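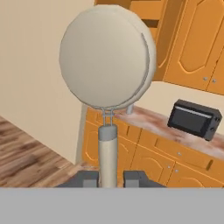 2018년 3월 20일

오늘은 하루 종일 쪽 염색 통이랑 씨름했다. 어제 저녁에 뚜껑 덮고 갈 때만 해도 색이 괜찮았는데 아침에 열어 보니 웬걸, 윗물이 시퍼렇다! 환원이 풀린 거다. 원래는 누르스름한 연두색에 구릿빛 막이 얇게 떠 있어야 하는데 막은커녕 거품도 다 꺼져 있었다. 작업실 난방이 밤새 꺼져 있었던 모양이고, 통 온도가 생각보다 많이 내려가 있었다. 전기 담요라도 둘러 놓고 갈걸.

일단 중탕으로 천천히 올리면서 과당을 2큰술 더 넣었다. 급하게 저으면 공기가 들어가서 더 망하니까 긴 막대로 통 벽을 따라 한 방향으로만 살살 돌리고, 다시 덮고, 기다리고. (이 기다리는 게 제일 힘들다. 자꾸 열어 보고 싶어진다. 다들 제발 열지 말자.) 점심 먹고 와서 보니 연두색이 돌아오긴 했는데 냄새가 아직 약하다. 소석회는 일부러 더 안 넣었다. 지난번에 욕심내서 넣었다가 바닥에 앙금만 잔뜩 쌓였던 거 다들 기억할 듯.

시험천은 Hiltine에서 온 평직 면하고 Bevurier 리넨, 둘 다 정련해서 물에 푹 적셔 두었던 것으로 했다. 14번까지 번호표를 꿰매 달았고 홀수가 면, 짝수가 리넨이다. 면은 한 번 담갔다 꺼내면 초록에서 파랑으로 넘어가는 게 눈에 보일 정도로 빠른데, 리넨은 느긋하다. 한참 널어 두어도 접힌 자리에 초록기가 남는다. 그래서 리넨은 담그는 시간은 그대로 두고 너는 시간만 두 배로 늘렸더니 훨씬 고르게 나왔다. 8번은 예외. 집게 자국이 허옇게 남아서 버릴까 하다가, 그냥 얼룩 견본으로 붙여 두기로 했다.

Van der Merwe 쪽 주문 색은 아직 못 맞췄다. 받은 견본이 회색기가 도는 파랑인데 우리 통에서는 자꾸 보랏빛이 비친다. 햇빛에서 보면 비슷하고 형광등 밑에서는 완전히 딴 색이라 머리가 아프다. 쪽 먼저 얕게 두 번, 그 위에 오배자를 묽게 한 번 얹어 보면 어떨까 싶은데 매염을 철로 가면 너무 죽을 것 같기도 하고. 의견 있으면 여백에 써 주세요, 연필로!

헹굼은 식초 조금 탄 물에 한 번, 맹물에 여러 번. 7번은 마지막까지 파란 물이 나왔다. 아마 통이 덜 살아났을 때 넣은 거라 색이 겉에만 앉은 것 같다. 마르면 흰 천으로 문질러서 얼마나 묻어나는지 볼 것.

그리고 Grescombe 전시용 긴 천은 6월까지만 끝내면 되니까 통이 제대로 돌아오기 전에는 손대지 않기. 나한테 하는 말이다. 오늘도 하마터면 담글 뻔했다.

내일 할 일
출근하자마자 통 온도, pH부터 재고 벽에 붙은 표에 적기
리넨 짝수 번호 다림질해서 견본첩에 붙이기
고무장갑 주문 (왼쪽에 또 구멍 났음, 손톱이 아직도 파랗다)
과당 남은 양 확인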